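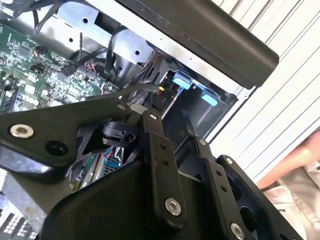
A gripper inside an open computer chassis, with two blue latches on the drive bay cage.

Taking a computer apart is still slow work for a machine. At Hindell, Liên Thân's group logged 477 attempts at releasing a latch in August. Rigid parts went well. Cables did not: a thin wire moves when touched, and the planner has to start over. A technician needs 15 seconds per latch — the arm needs 80. Thân expects people to keep the wiring for now.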